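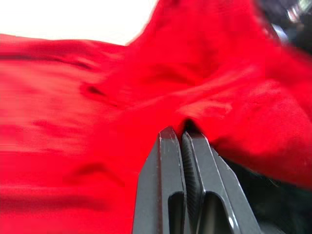
Entretien du textile, module 2, séance du vendredi 19 janvier
Notes de cours (G. Mabuza), à compléter chez vous

Pliage des pièces moyennes : nappes, jetés, plaids légers. Salle Dovidier, pas l'atelier.

Rappel de la dernière fois. Plan de travail clair, dégagé, essuyé. Tissu uni de couleur vive pour apprendre, le rouge sur blanc marche très bien : on voit tout de suite où passe le bord. Les imprimés, en mai.

1. Étaler
Partir d'un coin. Toujours. Chercher le coin dans le tas avant de tirer, sinon on tire au milieu et on refait des plis. Prise courte, bout des doigts, 2 cm de tissu maxi. Ne pas secouer au-dessus de la table (poussière, fibres). 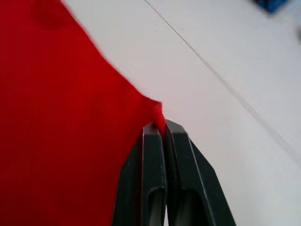 Bord qui ondule = tissu pas détendu. Reprendre le coin, tirer dans le sens de la diagonale, doucement, reposer. Lisser ensuite du centre vers les bords avec le plat de la main. Attention aux mailles : si on tire trop la lisière s'allonge et les deux moitiés ne tombent plus ensemble.

Ombre plus foncée dans une couleur unie : presque toujours un creux ou un repli dessous. Passer la main, vérifier.

2. Plier
Méthode Ciobanu (voir polycopié Brevance, chap. sur le linge plat) :
- bord sur bord, dans la longueur
- coins superposés, on contrôle les quatre
- deuxième pli dans le même sens
- puis en travers, en deux ou en trois selon l'étagère

Soulever le rabat assez haut pour qu'il ne traîne pas sur la couche du dessous.

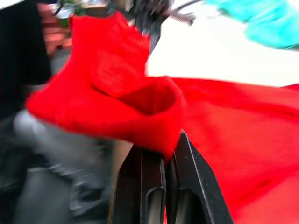
Si ça fait une poche ou un rouleau au moment du rabat, c'est qu'on a pris trop de matière. Reposer, ré-étaler, recommencer. Pas la peine de corriger à moitié, ça se voit sur la pile.

Tissus épais ou grattés : ne pas écraser le pli avec la main, laisser le poid de la pile faire. Coton tissé : on peut marquer.

3. Défauts notés à l'évaluation
Faux pli en diagonale. Coin qui dépasse. Bord roulé sur lui-même. Pièce pliée à l'envers (couture dehors).
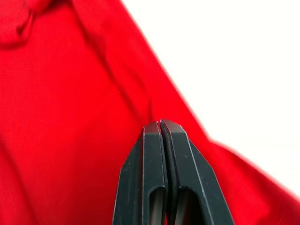 Le faux pli en diagonale est le plus fréquent, vient d'un seul coin tiré sans retenir l'autre côté. On le chasse vers le bord le plus proche, jamais vers le milieu.

Barème : étalage 60, pliage et pile 40, total sur 100. 10 minutes par personne, matériel fourni.

Pour la prochaine fois : relire la fiche Stustgate sur les symboles d'entretien, apporter une pièce unie de chez vous, repassée ou non peu inporte.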